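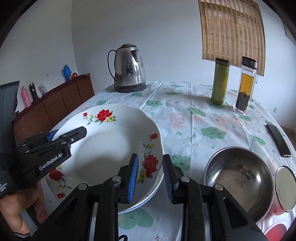

Plonau Supper Club, Tableware and Linens

I joined the supper club for the food. Eight months in, I am in charge of the plates, a promotion I did not apply for and have been unable to shake.

The good plates are the ones with the flowers. They're big and white, with a slightly wavy rim and a well that's wide and shallow enough to hold soup if nobody bumps the table. Each one has red blossoms with a bit of yellow tucked in, and skinny green stems that curl off like they had somewhere else to be. I used to think they were fussy. Then I ate dumplings off one and came around, which may have been the dumplings.

They came from a restaurant called Flusach that was closing and wanted its shelves back. I went to look at a set of 5 and came home with 50, because the owner kept saying "and these go with them" and I kept nodding. My car smelled like fryer oil until August. I have since been asked why we need fifty dinner plates when our table is round and seats six if everybody likes each other. My position is that we might get popular.

The tablecloth is another matter. It's plastic, it's shiny, and it's covered in green clouds with smiles on them, plus little green drops, in case you were wondering what the clouds were so happy about. Sioned James bought it. Sioned has excellent taste in wine and in shoes, and I can only assume she was tired that day. Put a plate with red flowers on top of a grinning cloud and you get a table set by two people who aren't speaking. We have a perfectly decent linen one in the closet. It needs ironing, and so it will remain in the closet.

I'll say this for the clouds: you can wipe them. The night of the beet thing (Olteanu's recipe, which we followed, and which did not mention the blender lid) the linen would have gone straight in the trash. The clouds came up smiling.

Anyway, stacking. I have opinions now. I never wanted to be a person with opinions on stacking, but I was handed a cupboard and a key to the cupboard and it changed me.

Big plates go on the bottom, and you don't mix the sizes. Somebody always wants to put one large plate on top of a pile of small ones, like a hat, and then walk away whistling. Lift with a hand on each side. Don't pinch the whole pile by one edge and hope. The rim has that soft scallop to it, so your fingers find a natural place to sit, and if you go slow the plate comes up without dragging on the one underneath. Dragging is how you get the gray scratches, and then I get the scratches pointed out to me at dinner as though I'd been skating on them.

Wipe each plate before it goes on the table, even if it came out of the cupboard clean. Cupboard clean and dinner clean are different grades. There are always specks. I don't know what the specks are. Pepper, I tell people.

I also put paper towels between the plates for storage, one sheet each, and was mocked for this until I found a roll of felt rounds from a company called Stundamska that does the same thing for a great deal more money. The rounds come in a pack of 200. I now have two hundred felt circles and the respect of no one. They do make good coasters.

For setting out, I like the stack on the table first and then a lap around with it, one plate per chair. Sioned likes to deal them from the middle, like cards. We've tried it both ways and the difference is that hers is faster and mine doesn't make me close my eyes. The flowers should face the same way at every seat. There are three bunches on each plate, so "the same way" is open to interpretation, and we have interpreted it, at length, while the soup got cold. The current rule is that the one with the big red bloom and the little bud beside it goes at the top. Mostly. If you come to supper and yours is sideways, you may turn it yourself.

Next supper is Wednesday. It's stew, so the deep end of the cupboard stays shut and the flowered plates are on again, and so are the clouds. If anyone would like to iron a tablecloth before then, I have one.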